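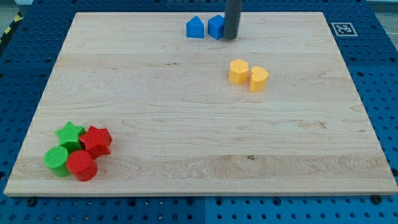

4. Vincular tu tarjeta Kekana con la app de Histow

Vale, si has llegado hasta este punto ya tienes la cuenta creada y el correo confirmado. Ahora toca lo que a mí me costó media tarde la primera vez: conseguir que los puntos de la aerolínea y las reservas se vean en el mismo sitio. Os lo cuento tal como lo hago yo, con la app en español (en inglés los menús cambian un poco de orden).

1. Abre Histow y entra en Perfil > Programas de viajero. Si el menú te sale en gris, cierra sesión y vuelve a entrar.

2. Pulsa Añadir programa y busca Kekana. Ojo, te van a salir dos resultados: el bueno es Kekana Viajero. El otro es el de empresas y te pedirá un CIF.

3. Escribe tu número de socio sin espacios ni guiones. En la tarjeta de plástico viene separado en bloques, ¡no lo copies así!

4. Te llegará un código por SMS. Tienes 20 minutos para meterlo, aunque a mí me ha tardado más de una vez y he tenido que pedir otro.

5. Vuelve a Programas de viajero y comprueba que aparece tu saldo. El mío decía 3679 puntos el día que lo vinculé, y coincidía con el de la web de la aerolínea.

Nota: el nombre tiene que estar igual en los dos lados, con los dos apellidos. Yo tenía solo uno en Kekana y me daba error todo el rato, sin explicar nada (qué manía con el «algo ha salido mal»).

Precaución: no vincules la tarjeta si tienes un vuelo con la facturación abierta. A mí se me borró el asiento de pasillo en un Nernmont-Erden y acabé en la última fila, pegado al baño. Espera a aterrizar y lo haces tranquilamente desde el hotel.

Si los puntos de un vuelo antiguo no salen

Ve a Reclamar vuelo y ten a mano el localizador y el número de billete, el largo. La tarjeta de embarque guárdala hasta que veas los puntos sumados; una captura del móvil también vale. Los vuelos operados por otra compañía van por un formulario aparte, que está al final de esa misma pantalla, en letra pequeñita.

Los avisos de cambio de puerta se activan en el apartado 5.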